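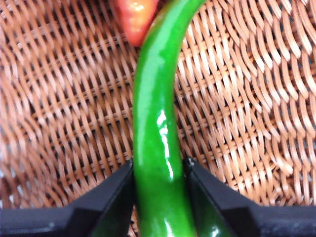

# grinska-peppers

Notes and data on 169 chili pepper varieties, collected by home growers and typed up by me (Obsa Ayele). If you love peppers even half as much as I do, I hope you find something fun in this!

It started as a seed-swap spreadsheet for the Grinska garden plots and kept growing. People wanted to know which seeds sprouted fast, which plants did well in pots, and which pods were worth the wait. So now there's a real table, and a folder of grower notes that I think is the best part (some of them run to three pages).

## What's inside

- `varieties.csv`: one row per variety
- `seasons.csv`: one row per plant per season, 1000 rows so far
- `notes/`: plain text notes from growers, spelling left as written
- `scripts/check.py`: looks for missing IDs and impossible dates

## Columns in varieties.csv

| Column | Meaning |
|---|---|
| `id` | short code, never reused |
| `name` | the name on the seed packet |
| `other_names` | separated by semicolons |
| `species` | blank if the grower wasn't sure |
| `days_to_sprout` | median across growers |
| `pod_length_cm` | measured along the curve, stem left out |
| `heat` | 0 to 5, by taste |
| `color_ripe` | final color, even if most people pick it green |

`heat` is a grower's opinion and should be read that way. Mujić and I tasted the same pod last September and wrote down a 2 and a 4, and we're both still sure we were right. Lab numbers would be wonderful. If you have access to a lab, please write to me!

## Loading it

```python
import pandas as pd
v = pd.read_csv("varieties.csv")
s = pd.read_csv("seasons.csv")
df = s.merge(v, left_on="variety_id", right_on="id")
```

Files are UTF-8. Dates in `seasons.csv` are year-month-day.

## Known problems

- Names are a mess. Two growers can buy "Edance Long" from different swaps and end up with different plants. I keep them as separate rows until someone grows them side by side.
- Only 20 varieties have notes from more than one climate.
- Yield was weighed by some growers and guessed by others. Check `yield_method` before you plot anything.
- Early seasons have no watering data at all.

## Adding your plants

Copy `template.csv`, fill in what you know, and open a pull request. Blanks are fine. Please keep notes under 400 words per plant, unless it's a really good story, in which case go ahead.

## License

CC BY 4.0 for the data, MIT for the script.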